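2021-08-06

Cleaning notes, Vescombe rooms

Started on the wastebaskets today. I'd been putting them off since July and the black ones show every speck of lint, so it was time. Plan is to see whether a plain cloth does the job before we order more of the Dendberg spray (the last 700 ml went fast!).

1. Empty first, liner out, quick look inside for gum.

2. Rim. The silver band loves fingerprints — I go over it twice and then try very hard not to touch it again.

3. Body. Gray cloth, bunched up, can on the carpet by the wall. I hold the rim with my left hand and tip the can a little so it doesn't skate around while I rub. Around 3 minutes a can is plenty.

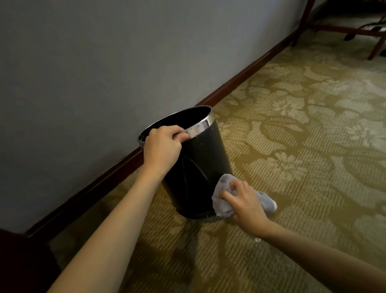 4. Baseboard. Same cloth, clean side, while I'm down there anyway.

Still to do: the Lima room, and find out who took the good lint roller. Cloths go in the wash at 40.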